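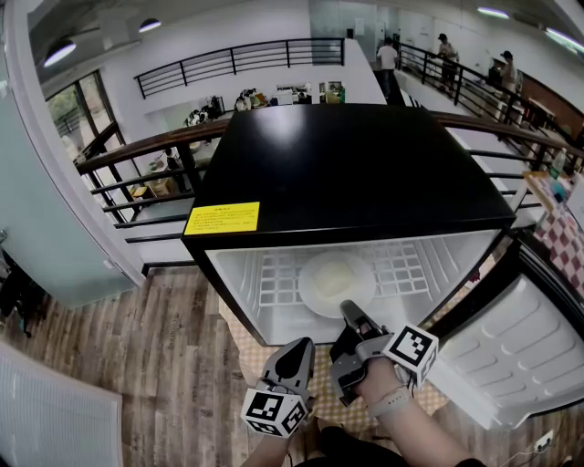 How I Keep Leftovers Decent in a Mini Fridge

I lived with a mini fridge as my only fridge for two years, and I ruined a lot of food before I worked out a system. Soggy rice, frozen lettuce, a dumpling as hard as a golf ball... you name it! So these are the habits that stuck.

Start with the temperature. Most small fridges only have a dial with numbers that mean nothing, so buy a cheap fridge thermometer and leave it on the shelf overnight. You want it under 40°F but above freezing. Mine needed three tries to get there (and I had to turn it down again in November, when the apartment got chilly).

Next, pick your plate. Measure the shelf front to back before you decide, with the door closed, because a dinner plate that sticks out even a little will keep the door from sealing. I use a small side plate for single portions and save the big ones for the table.

Cover everything. Buns and bread dry out fast in there, so I wrap them snugly or flip a bowl over the plate. My friend Vy La swears by a damp paper towel under the bowl for steamed buns, and I have to admit hers come out softer than mine.

Leave some air around the food. If your fridge has a wire shelf, don't line it with foil! I did that for months to catch drips and then wondered why the bottom stayed warmer than the top.

Use the door for things that don't mind a little warmth: mustard, soda, jam, hot sauce. Milk goes inside, toward the back.

Last thing, wipe it out whenever it's nearly empty. Warm water and a spoonful of baking soda, then dry the ridges on the walls with an old dish towel. It takes me less time than the kettle does.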